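Baskets on a desk, yes or no?

minja74
I keep mail, chargers and snacks in wicker baskets on my desk. My partner wants one drawer unit instead. What do you all use?

gultadano
Drawers. Wicker sheds and catches on sleeves. I gave mine up in July.

nisen8
Disagree. Mine hasn't shed in years.
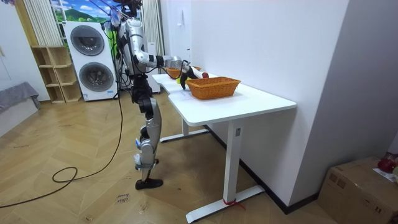
Size matters more than material. I'd go with two, a bigger one in easy reach and a smaller one toward the far end, like on the white desk there. Flared sides make it easier to get stuff out.

gultadano
Still takes up desk space. My drawer unit was 100 bucks and sits underneath.

minja74
No room underneath, my legs go there. Trying two baskets first.

danari226
Put felt under them or they scratch.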